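Ursina Ruchti Is Telling Her Own Story Now

If you follow the Stemov podcast, you already know why so many of us had a good cry over breakfast this week. Ursina Ruchti, who played the sharp-tongued nurse on Zornedura for so many seasons, used her guest spot to talk about going through early menopause while the show was still filming.

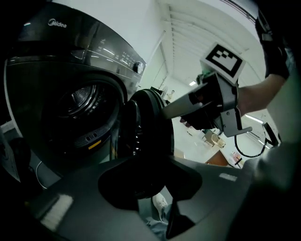
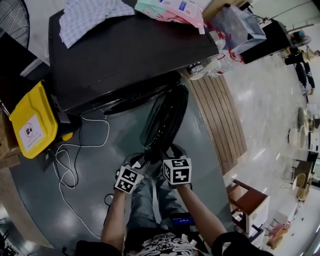 Culture & Screen Desk, the Ciltard newsletter
2021-04-15

Ruchti told host Malte Kleinschmidt that she spent two seasons hiding hot flashes between takes, sitting in her trailer with a bag of frozen peas on her neck. "I thought if I said the word out loud, the phone would stop ringing," she said. She was in her thirties, and her character was pregnant at the time!

What I loved is how funny she is about it. There's a long story about a wool coat, a wedding episode and a makeup artist with a hand fan that I won't spoil — go and listen, it comes in right after the first break.

The replies have been wonderful. Around 3,000 listeners had written in under the episode by the time we put this issue together, a lot of them using #SayItUrsina and many of them women who hadn't told their own sisters. Her former co-star Dörte Voß posted an old backstage photo of the two of them with the words "I had no idea, and I was right there." Volker Hamann, who directed that wedding episode, wrote that he wished he had asked more questions.

Ruchti says she isn't planning a book, though she is working on a one-woman show with writer Ludger Hagedorn, and they hope to try it out in September at the Kettler, a lovely old room with 89 seats. Tickets aren't on sale yet. We'll put the link in this newsletter as soon as we have it, and I'll be in line with the rest of you.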